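# Skurnum everyday trousers, navy-black

I've been selling these from the shop in Narnerthorpe since October and I still reach for my own pair most mornings (sorry, other trousers!).

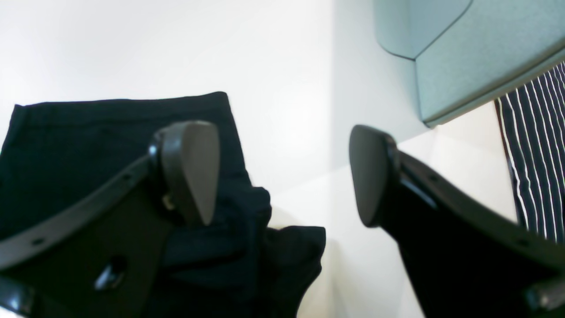
They're a very dark navy, so dark that people take them for black until the light catches the cloth. Ilse Vogler cuts them for us with a plain straight waistband and plenty of room in the leg, and I wear mine to work, up the allotment and out to supper.

- Lengths: regular, or long (adds 8 cm)
- Wash: 30 degrees, inside out, with other darks
- Price: £124, hemming £15 extra

They do crease if you leave them in a heap, I won't fib, but a quick going-over with a warm iron sorts mine out. Between sizes? Go down, they give a bit. Orders go out in 2 days, and you can swap sizes if they don't suit.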